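Uvitero Two-Arm Carry Kit -- Mobile Base, Twin Arms, Grippers and Recording Software

Overview
Specifications
The carry study
Ordering
Support

The Uvitero Carry Kit is a research platform for labs that work on two-handed tasks away from the bench. It comes as a wheeled base, two arms, two grippers, a head camera and the Zetatix recording software, assembled and calibrated before shipping. It is sold to universities, company research groups and technical colleges. It is not certified for unattended use around the public.

The kit was built for one kind of problem: holding a container that changes weight while the robot moves next to furniture. Most of the design choices below come from that, and buyers with a very different task in mind should talk to us before ordering.

What ships with the kit

Mobile base with charger and two battery packs
Left and right arm, mounted and cabled
Left and right gripper
Head mount with color camera
Zetatix recording software, one site license
Two operator hand controllers
Emergency stop, wireless, plus one wired stop on the base
Spare gripper finger pads, two sets
Printed setup guide and calibration card

Base

The base turns in place and drives forward and backward. On low-pile carpet it holds its heading well at walking pace. On thick carpet it drifts and we do not recommend it. Floor thresholds should be ramped.

The battery packs swap without tools. The arms must be parked first -- the software will refuse to release the pack if they are not.

Arms and grippers

Both arms are the same part and can be exchanged left for right after a new calibration. External cables run along the wrist section with enough slack for full rotation. Check the cable loops before every session. Most of the service calls we get on this kit are about a cable that caught on a shelf edge.

The grippers close around thin bars, handles and small objects. Grip force is set in software and can be changed during a run. The default setting is meant for wire and plastic handles. For soft produce, use the low setting and replace the finger pads when they start to shine.

Recording software

Zetatix records the camera image, joint positions, gripper positions and the operator's commands on one clock. A run is started and stopped from the left hand controller. Each run is saved in its own folder with a short text note, which the operator can fill in or leave blank. Files can be exported without a network connection.

Version 2 of the software adds the paired-grip mode described in the next section. Customers with version 1 can update at no charge.

The carry study

The default control settings in this kit come from a study run in our own test space by Maritza Echeverri and Szymon Żak. The write-up is summarized on this page for buyers who want to know where the settings come from and how far they can be trusted.

The question

When two grippers hold the same handle, each arm can push against the other. The robot does not drop the basket, but the handle twists, the contents slide to one side, and the arms heat up from working against each other. The common fix is to let one gripper hold and the other follow loosely. This works until the free hand is needed for something else, such as placing an item into the basket. After that the second gripper has to find the handle again.

Echeverri and Żak wanted to know whether a learned policy could move between the two states, one hand holding and two hands holding, without a scripted handover.

Method

The operators drove the robot through produce-shopping runs with the hand controllers. A run started with the robot facing the display and ended with the basket held still in front of the base. The operators recorded 561 runs. The arm positions at the start of a run were changed by hand each time, and the produce in the basket was changed between runs.

Runs were not thrown out for being slow or untidy. A run was removed only if the emergency stop was pressed or if the recording was incomplete. This left more variety in the training data than the team first planned for, and Żak's notes say the slow runs were worth keeping. The operators tended to slow down at the point where the second gripper approached the handle, and this is the part of the motion the policy has the most trouble with.

Two policies were trained on the same recordings:

Single policy. One network controls both arms from the camera image and the joint positions.

Paired-grip policy. The same network, with one added output that estimates whether each gripper is carrying load. The estimate is fed back in at the next step. The labels for this output came from the joint effort readings, so no one had to mark the recordings by hand.

Testing

Each policy was tested over 100 trials in the same test space. Start positions for the tests were drawn in advance and used for both policies in the same order. A trial was counted as a success if the basket stayed off the floor, no item fell out, and both grippers were on the handle at the end.

The paired-grip policy had more successes than the single policy and finished with less twist in the handle. The gap was widest when the basket was lightly loaded. With a heavy load the two policies were close, and Echeverri's reading is that a heavy basket hangs straight and is easier for either policy to deal with.

Full trial tables are included in the study package. We do not print success rates on this page, as they depend on the definition above and are easy to misread next to figures from other labs.

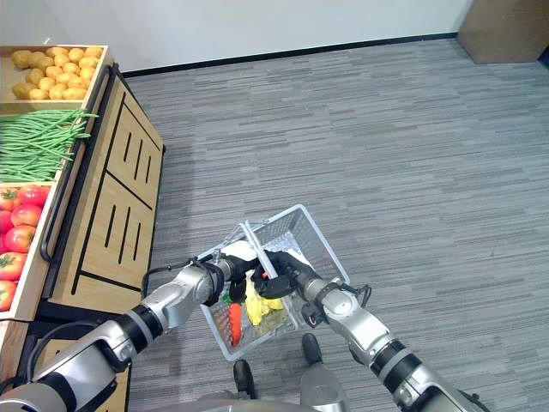

Reading time: 7 minutes

The wire basket was used for the carry work with one gripper closed on the handle and the other brought in beside it. A thin metal handle is a hard case for the grippers. It gives little area to hold, and it can rotate inside closed fingers. Produce is a useful load for the same reason it is awkward: a carrot rolls, leaves catch in the mesh, and the weight settles in a different place each time.

The display matters too. Wooden crates of potatoes and tomatoes have raised rims, and long green beans hang out past the shelf. The policy has to keep the left forearm and its cable clear of all of that while the basket stays level. In early tests the arm took the shortest path back to the handle and brushed the cabinet. Adding runs that started with the base closer to the display reduced this. It did not remove it.

Known limits

The policy was trained with one type of basket. Two other baskets were tried informally. A deeper wire basket worked with no changes. A plastic basket with two folding handles did not work, and the grippers closed on one handle only.

The policy does not know what is in the basket. It reacts to load at the grippers and to the camera image, and it will carry an empty basket or an overfull one in the same way.

Strong sunlight on the floor lowered performance. The team ran all counted trials under ceiling lights with the shades closed.

The base was driven at low speed in every run. We have no results for faster driving, and the software limits base speed while paired-grip mode is on. The limit can be lifted by an administrator account. Please contact support first.

Retraining for your own site

Most customers will want to record their own runs. In our experience 151 new runs, added to the supplied ones, were enough to move the policy to a second room with a different display height. That figure comes from one room and should be read that way.

Record in short sessions and change operators when you can. Keep the runs where the second gripper misses the handle and tries again. Leave the camera exposure on the fixed setting -- automatic exposure shifts when the arms come into view, and the policy picks up on the shift.

Training on the supplied workstation settings runs overnight. The software keeps up to 1,000 runs in a single project. Larger collections should be split by site.

Options and accessories

Rakura finger pads, ribbed, for round handles. Sold in sets of four.
Szewczyk cable guides, clip-on, for the wrist and forearm. Recommended for any site with open shelving.
Third battery pack.
Hard transport case for the arms.
Study package: recordings, trial tables, trained policies and training settings. Free to kit owners. Other research groups may request it by email and pay only for the drive and shipping.

Ordering

The kit is built to order. A quote is valid for 60 days. Shipping is by freight, and the receiving site needs a door wide enough for a standard pallet. Setup on site takes one working day and is included in the price within the continental United States. Training for two operators is given on the same visit.

Returns are accepted on unopened accessories only. The arms and base carry a two-year parts warranty. Finger pads and cables are treated as wear items.

Support

Send a run folder with every support request if you can. The joint effort readings answer most questions faster than a written account of the problem. For questions about the carry study, write to the support address and put "carry study" in the subject line, and the message will be passed to Echeverri or Żak.

Page updated February 12, 2021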